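Open day at the Irkville workshop: your questions

Updated 18 May 2020. Quick answers, more to come when I get a minute. If yours isn't here, email Kinga Lengyel and she'll pass it on.

What will we see?

People working with hand-held grippers on small everyday objects, mostly. A stapler, this time round. Then a talk, then your turn.
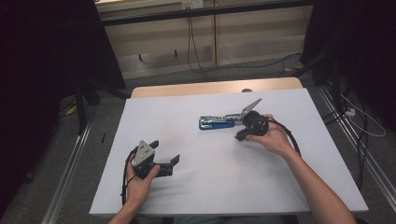
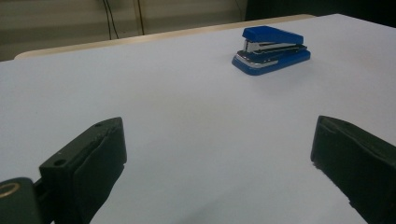

How long is a visit?

40 minutes. Talk first, then the table, then questions. People do run over, that's fine unless another group is waiting at the door.

Do I have to book?

Yes please. Groups of 13 at most, including anyone in a pushchair. Booking goes through the Fivaleo page, same login as last November if you came then. Forgotten your password? Use the reset link, don't make a second account, we end up with you on the list twice.

I booked but got no email

Check junk. Then check you typed your address right (seriously). Still nothing, write to Kinga with your name and the slot you wanted.

Is it suitable for children?

From 6 up. Younger ones can come and watch but the grippers are too big for their hands and they get cross. One adult per two children. School parties, different form, ask for it.

Can I try it myself?

Yes, that's the point of the day. You hold one gripper in each hand and pick up whatever has been put out. Most people find the first go awkward. Go slowly, look at the tips of the fingers and not at your own hands.

Why a stapler?

Asked every time. It's an odd shape, it has a hinge, it's a bit slippery on top and everyone knows what it's for. Good first object. Margit Erdős does a bit on this in the talk, so I won't spoil it.

Where are the robots then?

Fair question. The talk covers how movements done by hand get turned into something a robot arm can practise from. The hands-on part is the people side of it. If you came hoping for a walking one, sorry, wrong open day.

Will I be recorded?

When you try the grippers, yes, the cameras on them are running. They point at the table and the object, though hands and sleeves get in. You sign a form first. Don't want to sign? No problem, we can switch recording off for your turn, just tell whoever is at the table before you start.

What happens to the recordings?

Kept with the rest of the Skuvis project material. Your name isn't stored with them. If you change your mind afterwards, write in with your slot time and we'll delete yours. Please do it within 2 weeks, after that it gets much harder to find.

What should I wear?

Anything. Short sleeves or sleeves you can push up are best, loose cuffs catch on the cable. Take off big rings and bracelets. Closed shoes if you can.

I'm left-handed, does it matter?

No. One for each hand, so you're using both anyway.

Is there step-free access?

Yes, by the side entrance on the Kozma side of the building. Ring the bell and wait, someone has to walk round. The table height is fixed I'm afraid, but you can try it sitting down, we've done that plenty of times. Mention it when you book so theres a chair ready.

Parking?

Very little. Bus is better, the stop is called Irkville Baths and it's a short walk up the hill. Bikes can go against the railings at the front. Not the side gate, please, it needs to open.

Can I take photos?

Yes, of the table and of your own group. Ask other visitors before you snap them. No flash during turns, it bothers whoever is at the grippers.

Food and drink?

Tea and coffee in the hall, pay what you like. Nothing on or near the table, not even a bottle with a lid. Biscuits run out early.

What does it cost?

Free. There's a tin.

Can I bring my own object to pick up?

People love asking this. Yes, one each, if there's time at the end. Smaller than a shoe, nothing sharp, nothing alive, nothing you'd be upset to see dropped. Eggs have been asked about. No eggs.

I can't come any more, what do I do?

Cancel on the Fivaleo page, the same place you booked, so the slot goes back. There is usally a waiting list.

Will Margit be there all day?

Mornings only. Afternoon talk is Kinga, same slides. If you have a long technical question come in the morning, or write it down and leave it at the desk with your email on it.

Will there be another one?

We hope so, no date yet. Tick the box on the booking form if you want to hear about it.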